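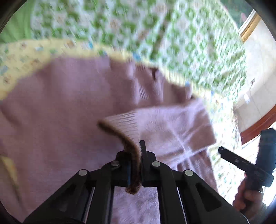 Mauve sweater, brown ribbed cuff, mid-fold on a patchwork quilt.

The case against the hanger is mechanical. A knitted fabric is a set of loops, and loops deform under load far more readily than the crossed threads of a woven shirt. Hang a heavy sweater by its shoulders and the lower two thirds of the garment pulls on the upper third for as long as it stays there. The shoulders take the shape of the hanger. The body gets longer and narrower. Anyone who has worn a cardigan with two small horns above the collarbone knows the result.

So knits get folded. Few people argue with this, and I don't intend to spend more space on it. My argument concerns where and how the folding is done, and I hold that the usual advice is wrong on three counts: the surface, the sleeve and the thickness of the finished packet.

Surface first. Household guides tend to recommend a table, or a plastic folding board of the kind used in shops. The Cluvus board, which I bought in 2019 and used for one winter, is a fair specimen. It has hinged panels and it produces a uniform rectangle from a cotton T-shirt in a few seconds. On a brushed knit it performs badly. The panels are smooth, the sweater slides as the side flap comes over, and the first fold lands off the center line. The second fold is then referenced to the first, and the error is carried through to the end.

A bed with a quilt on it is better. Cotton patchwork has seams, and seams have relief. A fuzzy yarn catches lightly on that relief and stays where it was put. The give of the mattress matters too, though less than people think; a firm one is preferable, and a very soft one lets the middle of the garment sink so that the fold line bows. A lattice pattern in the patchwork is useful for a further reason. It gives a grid. Lay the side of the body along one row of squares and the fold can be checked against the next row without measuring anything.

Anel Modise, who ran the stockroom at the shop where I worked for two seasons, disagreed with me on this and still does. Her view is that a bed sheds lint onto the garment and that a table can be wiped. Both points are correct. A wool brush deals with the lint in less time than it takes to refold a crooked sweater, and I consider the matter settled, at least in a household. A stockroom handling 200 pieces in a shift has other priorities.

The sleeve is the second count. Standard practice is to fold each sleeve straight down the back of the body, so that the cuff finishes near the hem. With a thin merino this is harmless. With a lofty yarn it puts both cuffs in the same region as the bottom rib, and ribbing is the densest part of any sweater. The packet comes out with a thick end and a thin end, and a stack of such packets leans. By the fourth one it needs a wall to lean on.

I take the sleeve diagonally across the body, then turn the lower part back on itself so that the cuff ends near the middle of the torso. The second sleeve goes the same way from the other side, with its cuff placed a little lower. The two ribs then sit beside each other, and the thickness is spread over the center. It takes one extra motion per sleeve.

Cuffs deserve care in handling. They are the first part of a sweater to fray, since they rub on desks and get pushed up over forearms, and a frayed cuff should be held across the full rib and never by a loose end. Pinch the rib flat, lift, place. If a cuff curls, let it curl and smooth it once the sleeve is down. Pulling it straight in the air stretches the very stitches that have already lost their tension. Sneha Kashyap, who repairs knitwear and has reworked several cuffs for me, puts most of her trade down to pulling.

The third count is thickness. Here the advice to roll, or to fold small and stand the packets upright in a drawer, has spread well beyond the garments it suits. Upright storage works when the fabric has enough stiffness to hold an edge. Denim does and so does a cotton sweatshirt. A soft knit stood on its edge slumps within days — the top opens, the bottom compresses, and the drawer ends up as one continuous mass of wool. Rolling avoids the slump but puts a tight curvature at the core.

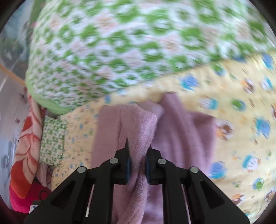 A pinched fold in soft knit: it comes up as a rounded peak and twists underneath.

Soft knit behaves this way whenever it is gathered at one point. It has very little resistance to bending, so a small pinch draws in cloth from all sides and leaves creases running out from it. The practical consequence is that a sweater ought to be moved with support under the whole packet, a flat hand or both hands, and that pinching should be kept for the work of placing an edge. Most folds that look fine on the bed and bad on the shelf were spoiled in the carrying.

My own rule is one fold lengthwise on each side, one across the middle, and stop. The packet is large. It occupies a full shelf depth in the Brisholm wardrobe, where a smaller fold would allow two rows. I accept the cost. Twelve sweaters folded once across take more area than twelve folded in thirds, but they have fewer creases, and the creases they do have are shallow.

Njål Eide has objected that this is advice for people with shelves. It is. For people with only a drawer I would say the same fold laid flat, heaviest at the bottom, no more than four deep, and the surplus put away in August when it isn't being worn anyway.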